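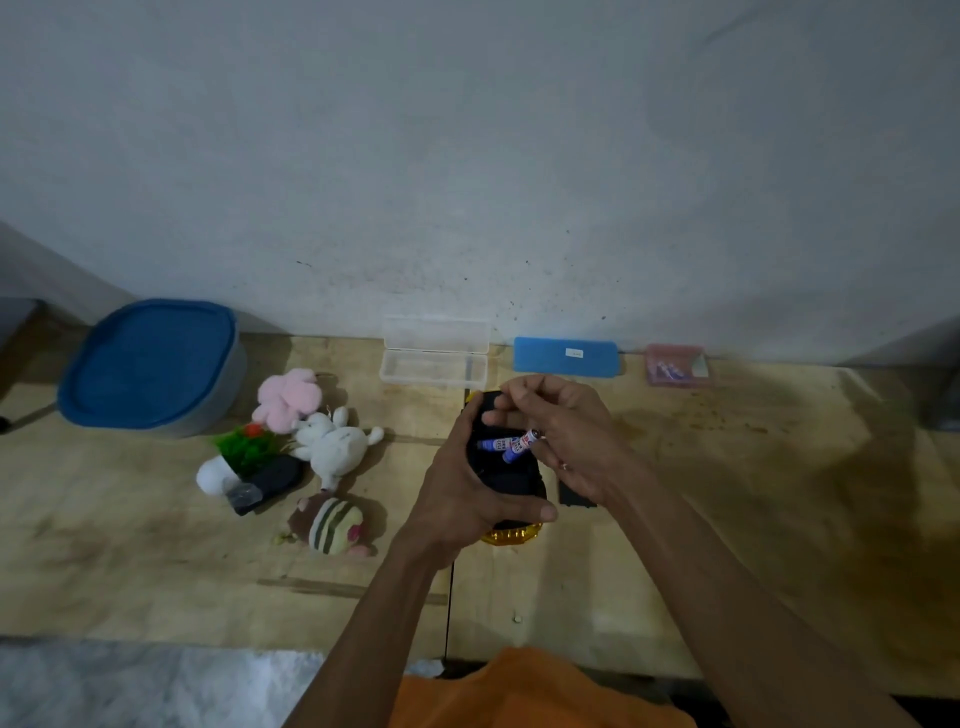

Slide 1 - Title: The Clock Change and Other Household Emergencies

Wait for people to sit. Somebody will still be looking for the decaf. Start anyway.

Good morning. My name is Ivar Backlund and I have spent a large part of my adult life thinking about what time it is. My family would like you to know that this has not made me punctual.

Quick show of hands: who has a clock at home that is wrong right now? Keep them up if you know it's wrong and you do the math in your head every time. Right. You're my people, and this talk is for you.

Slide 2 - Why we do this to ourselves

Keep it short, the history is on the handout. Clocks go forward in spring, back in fall. Everyone has heard it was for the farmers. The farmers were mostly against it. Cows do not read the notice.

Mention my uncle in Kerham, who refused to change his clocks at all and simply arrived at everything an hour off for half the year. He was considered a man of principle. He also missed two weddings, one of them mine.

(Pause. If no laugh, move on quickly.)

Slide 3 - The inventory

Ask the room to guess how many things in their house keep time. Most people say five. Then walk them through it: stove, microwave, car, thermostat, the thing in the bathroom, the watch in the drawer, the camera that believes it is still 2000.

Point to make: the phone fixes itself, so we've stopped having a changing-the-clocks evening. My mother had one. It came with cocoa and some shouting about the stepladder. Now the job gets done in bits through May, usually by whoever is most annoyed.

Slide 4 - Power cuts, dead cells and the blinking twelve

The blinking twelve deserves respect. It is the only clock in the house that admits it doesn't know.

Tell the Golob story here. The Golob was a wall clock my wife bought at a yard sale. It ran up to 72 minutes fast in a month, and we kept it for years because it was the only reason the kids caught the bus. When it finally stopped we put in fresh batteries, and it ran perfectly. Everybody was late for a week.

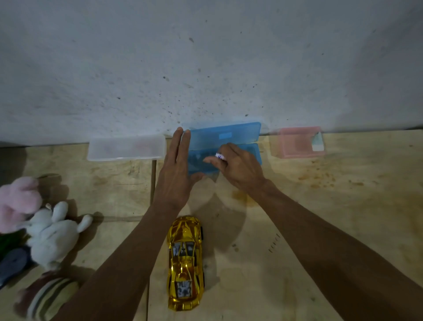 Which brings me to the habit I'd like you to take home: pick one clock and make it the boss. Set that one properly, from the phone or the radio, and set every other clock in the house from it. If you go around the rooms with each clock borrowing from the last, you collect a little error at every doorway. By the time I got to the garage I was living in a different time zone.

Write the boss clock's name on a card. I mean it. Mine says JENDIX, which is the make, and visitors think it's the dog.

Slide 5 - What Ikhsan does

Ikhsan Ngau is in the second row and has agreed to be talked about. Look at him, he'll wave.

Ikhsan keeps a notebook. Twice a year he writes down what each clock said before he corrected it. I laughed at this until he showed me that his hall clock loses the same amount every winter and his kitchen clock doesn't. The hall is cold. Cheap quartz runs a touch slow when it's cold, so he moved the clock to the warm side of the door. He now has a very accurate hall and, according to his daughter, a bare nail where the clock used to be.

If time is short, cut the bit about his oven.

Slide 6 - Things I got wrong

- Turning the hands backward on an old striking clock. Don't, unless you know the movement allows it. Mine struck eleven for the rest of the day.
- Changing the car clock while parked outside the Ondosia bakery. I found the language menu before the time menu. It was Finnish until summer.
- Telling my wife the time she'd asked for, with the margin of error.

Slide 7 - Questions

Likely ones: should we abolish it (I have opinions, see me at the coffee), what about sundials (lovely, bring a calculator), why is the clock in this room wrong.

It is wrong. I checked when I came in. I've asked for the stepladder.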